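Notebook - locator tag bench, Vunuvville
20 August 2018 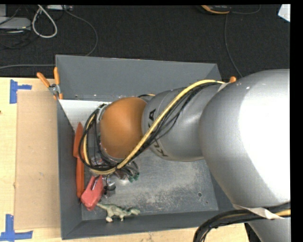

Finished the second round on the wrist tags for the missing-persons program. These are the ones meant for people with dementia who walk away from home. Battery was the complaint from the first round, so that got most of the day.

Tag 13 was left on the sill overnight with the beacon set to ping every 5 minutes. It was still reporting this morning. Log has 269 pings and no gaps longer than one interval. Voltage dropped faster in the first hours than I expected and then went nearly flat. Oduor thinks the cell was not fully charged to begin with. Charge it fully and repeat before we write anything down as a battery life.

Tag 9 would not join at all. Reflashed it twice, same result. Opened the case and found the antenna lead lifted from the pad. Resoldered, joined right away. Check the other tags from that batch, same side of the board.

Walk test in the afternoon. Rehema wore one tag on the wrist and carried one in a coat pocket, out along the Muriithi road to the creek and back. Atieno sat at the receiver and called out the position whenever a new one came in. The wrist tag held up well in the open. Under the trees by the creek both of them drifted, and the pocket one put her on the wrong bank. A searcher would lose time over that, because the nearest crossing is a long way down. We need to show the error circle on the map and not only a dot. Damián has the map code and says it is a small change.

The strap is still a problem. Rehema could undo it one-handed without looking. The families who tried the first version asked for a clasp that takes two hands, and the new one from Erard does not do that. Wrote to them, part 3541, asked if the older clasp can still be had in the narrow width.

Emmanuel talked to the dispatcher on the phone. What they want on the first screen is last position, time of last position and battery, in that order. They don't want the track unless they ask for it. They also want the clothing description typed in by the family ahead of time, since callers forget it when they are upset. Added a free text field, nothing fancy.

To do:
- full charge and repeat on 13
- antenna leads, rest of the batch
- error circle (Damián)
- second walk under trees, with the Kutodard receiver as well
- clasp, wait for answer

Receiver clock is running slow again - reset it before the next walk or the times won't match the handwritten sheet.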